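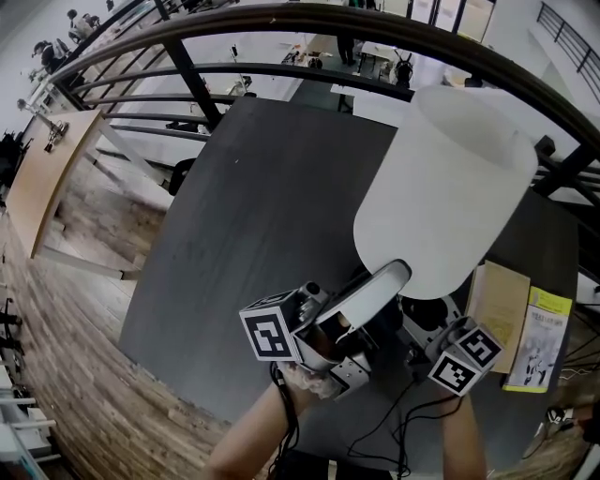

What did the grant pay for between March and June?
It paid for the second stage of the Sultside drainage survey: manhole inspections, flow monitoring at two outfalls, and the first draft of the asset register. Design work is funded separately and is not covered in this report.

1. Inspections

The register inherited from the former district held 167 manholes on the Sultside network. All of them were visited by the end of May. 14 could not be opened, either because the cover had been surfaced over or because the frame had seized. Keith Sowerby has passed the locations to the highways contractor, Parsons, with a request that the covers be exposed during the resurfacing already scheduled for Miltcombe Road. No extra traffic control cost is expected if the two jobs are combined.

Invert levels were taken at every chamber that opened. Levels on the upper branch agree with the old drawings. On the lower branch they do not, and the error grows downstream, which suggests a wrong benchmark in the original survey and not settlement of the pipe. Kirsty Tapley has re-run the lower branch from a new control point and the corrected levels are in Appendix B.

2. Flow monitoring

Depth and velocity loggers were installed at the north and south outfalls in March. The north logger has recorded without a break. The south logger lost data twice in April when the sensor fouled with silt. It was moved to the upstream face of the chamber and has held calibration from that point on.

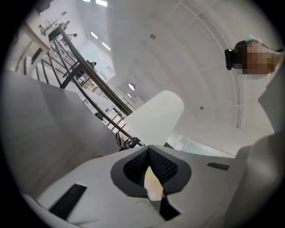

Dry weather flow at the south outfall is higher than the connected population would explain. The excess is steady overnight, which points to groundwater entering through joints. Storm response is fast at both outfalls, with the peak arriving well ahead of the modeled time. Jordan Hartley is adjusting the runoff coefficients for the paved areas behind the market before the model is run again.

3. Asset register

The draft register follows the Brundetti template, as required by the funding agreement. Pipe material and diameter are complete for the main line. Laterals are recorded only where they enter a chamber. Condition grades were assigned by Aba Korletey and checked by Kieran Tunstall on a sample of chambers. Two grades were changed after the check, both downward, and the notes for brick chambers were reworded so that missing mortar and open joints are scored separately.

4. Budget

Spending is within the approved total. Confined space entry cost more than planned, and the difference was met from the unspent allowance for camera work. We ask the fund to approve this transfer between lines. The contingency has not been used.

5. Risks

If the resurfacing on Miltcombe Road is delayed, the buried chambers will stay uninspected and the register will be issued with gaps. The entries would be marked "not accessed" and no grade would be assigned. The groundwater finding may also bring forward the relining of the south branch, a cost outside the present grant.

6. Next stage

Model verification against the logger record
Access to the remaining chambers with Parsons
Final register, including corrected lower branch levels
Short note on infiltration at the south outfall

The loggers will stay in place through the fall so that at least one long wet period is captured. Appendix A lists the chambers by reference number and Appendix C holds the calibration sheets.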